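**Orken Street Studios – members' newsletter, 20 November 2010**

## The table, the dish and the grapes

Regular readers will remember that the October issue gave most of its front page to the question of whether the green cutting mat may be used as a tablecloth. We received more mail on this than on the water bill, which came to $3,836 and drew one reply, from a member who wanted to know if it could be paid in clay.

The mat first, then. It is a cutting mat. It was bought for cutting, it has rulings on it for cutting, and it cost more than the table it lies on. It also happens to be the right size to cover most of a small table, it wipes down in one go, and it doesn't slide. So over the winter it drifted from the paper bench to the still life table and never went home. Henrik Reuter, who does most of our actual cutting, has been trimming his mounts on the back of an old calendar and has been fairly gracious about it, if you don't count the notes.

What we've settled on is that the mat stays where it is and a second one has been ordered from Woltero. It'll be the same green. Anyone who thinks they can tell the new one from the old one will be able to do so in a month, when the new one has been cut and the old one has been sat on by fruit.

A few things about keeping the mat in decent shape, seeing as it's now apparently furniture:

- Wipe it with a damp cloth and let it dry flat. Do not prop it against the heater. The last one that went against the heater came back as a sort of saddle.
- No hot mugs. It's self-healing as far as knives go. Tea is another matter.
- If you want a plain ground under your set-up, put a sheet of paper down. The white grid will come up in every drawing otherwise, and you'll spend an hour on the perspective of a ruler.
- Beginners, ignore the line above. The grid is the best free help you'll get with an ellipse and you should lean on it shamelessly.

### White on green

Wiebke Hagedorn set the subject for the spring term and chose a white dish and dark red grapes. There was a bit of grumbling from the people who'd been promised pumpkins. Wiebke's view is that pumpkins flatter everyone, and that if you can make a shallow white dish sit down properly on a patterned surface you can draw anything in the building, including the fuse box.

She has a point. The rim is the whole job. It's glossy, it picks up whatever light is going, and most of us draw it as a hard outline and then wonder why our dish looks like a road sign. Leave the outline off where the rim catches the light. Squint. If you still can't find the edge, it probably isn't there and you shouldn't be drawing it.

Look for colour in the white as well. On the right day you'll find a bit of peach in the middle of it, very faint. Several members have now found this peach and painted it with such enthusiasm that we had a wall of what looked like poached salmon. A little goes a long way, folks.

The term ran through dishes at the usual rate, and the replacements don't match. Some are squarer and some are rounder. If you began your drawing with one and came back to another, please treat it as a lesson in observation and don't write to the newsletter.

### On the question of real fruit

The grapes are artificial. There, it's in print.

We did try real ones. Two bunches in September, bought with tea money, and by the second session there was enough stalk showing to make a decent study of a winter hedge. Accusations were made. The kitchen bin was inspected. The artificial bunch cost $40, which is a ridiculous price for something you can't eat, and it's the best money we've spent all year. It doesn't wrinkle, it doesn't bring ants, and it'll be in the same state in March as it is now – a thing that can't be said for many of us.

It does have a shine on it, and the shine is the main complaint. Each berry carries its own little highlight and the temptation is to give every one of them a dot of pure white. Please don't. Choose the brightest in the bunch, give that one its dot, and knock the rest back. The ones in shadow go a redder, thinner colour, almost see-through, and they're far more interesting to paint than the ones up front showing off. Wiebke mixes hers with a dull crimson and a scrape of Povov brown from the tin on the top shelf. The tin's nearly empty and she would like it known that she knows who has been at it.

Handling the bunch: pick it up by the bulk of it and keep your fingers off the individual berries. They come away in your hand, they roll, and one has already been stepped on in socks by someone who then used a word we can't run.

### Wiping the dish

A dish that's been on the still life table for a fortnight has dust in it. You won't see it until you've drawn it. Give it a wipe before you begin, with the dark grey sponge that lives on the shelf. Don't use the yellow one, which belongs to the kitchen and has seen things.

Hold the sponge on a tilt and run one edge into the dish where the flat turns up to the rim, because that's where the dust collects. Go lightly. If the dish walks across the mat you're pressing too hard. Then put the sponge back on the shelf, and no, the dish is not the shelf. We had a very good watercolour handed in at the end of term titled *Grapes with Sponge*, and the artist had assumed it was meant to be there. It's been framed. It may be the pick of the lot.

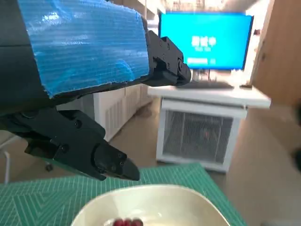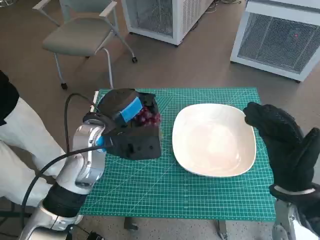
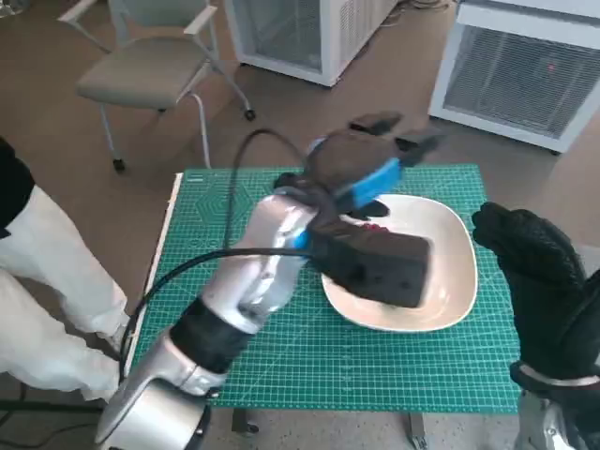
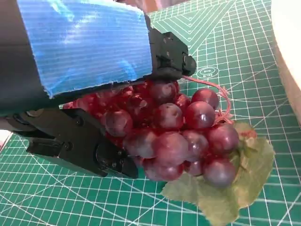 Grapes in the second and fourth, sponge in the third.

## Also this month

**Shelf space.** There are 3 free shelves in the back store and a waiting list that's longer than that. If your shelf currently holds a single tin of dried-up size and a cardigan, expect a friendly chat.

**Lunch.** End of term lunch is at Nghiêm again, on the corner, same long table by the window. Put your name on the sheet by the sink. Put it on once. Last year we were over-catered by a whole tray of rice paper rolls on account of somebody signing up in pencil and then again in pen, and though they all got eaten, it's the principle.

**Chairs.** The chairs on castors are for the desks. They've been turning up at the still life table, where the person sitting on one slowly drifts to the left over the course of a session and blames their drawing. Swap them for the fixed ones, please, and swap them back.

**Lost property.** One reading glass, one gumboot (left), a folder of life drawings that is staying in the drawer until claimed in person.

**Summer term.** Henrik has the subject and won't say what it is. He's asked for a bucket and some string.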